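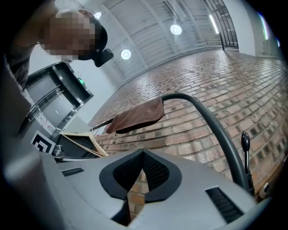
*Leaning in, black headgear on.*

21 May 2019

I've been home from Moltport for two days and my shoulders are still somewhere down near my elbows, so let me get this written before they creep back up!

Huvari is a bathhouse with a movement studio upstairs, and once a year they open the whole place for a day at no charge. You can try the saunas, sit in on classes, and ask the staff anything you like about sleep, stiff hips, food, or why your jaw hurts in the morning. I took the early train from Drulbridge with a towel, a swimsuit and a cheese sandwich. The ride is pretty once you get past the freight yards, and the walk from the station is flat the whole way (I had my bad knee in mind when I planned this).

I started upstairs with a breathing class. I have done plenty of these and I usually spend them thinking about groceries. The teacher had us lie with our calves on a chair and hum on the exhale, very low, until we could feel it in our ribs. Ten minutes of that and I was half asleep. The woman next to me was all the way asleep, and the teacher just put a blanket on her and carried on.

After that came a talk on touch for couples, and I'm so glad I stayed for it. It was frank and kind and there was a lot of laughing. The homework was to hold hands for five minutes with no phones and no talking about the house. We tried it last night. My husband made it to three minutes before he mentioned the gutters, but we'll try again.
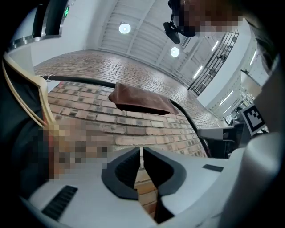
*Two ribbed fingers, face to face, brick beyond.*

Lunch was in the cafe on the ground floor: barley soup, rye bread, and a beet salad with so much dill on it that I went back for seconds. They sell the bread by the loaf too, and I should have bought mine before the soup, as it was gone by one o'clock.

Then the heat. There are three saunas, and the oldest one is called Fothergill after the coal merchant who first owned the building. It's the mildest of the lot at 169 degrees, and it smells of cedar and a little of smoke. I loved it in there! People talk, but softly. I did two rounds with a cold shower between them, and on the second I got brave and went down to the plunge pool, which holds 2,632 gallons and was every bit as cold as it had been all morning for everybody else. I shrieked. A man at the rail clapped.

The hottest room is 193 degrees and I lasted about as long as it takes to say so. If you're on blood pressure medicine, talk to your doctor first; there's a sign by the door and the staff ask you as well.

A few things for anyone thinking of going. Bring flip-flops, the tile on the stairs is slick. Lockers take quarters and give them back. Classes are first come, first served, and with around 300 visitors through the door the yoga sessions filled up quickly. I missed the hip one completely and had to settle for foot massage with a tennis ball, which I have now done every evening at the kitchen sink.

They run a shorter version of the day in January, without the talks but with the saunas open later. I've already put the train times on the fridge.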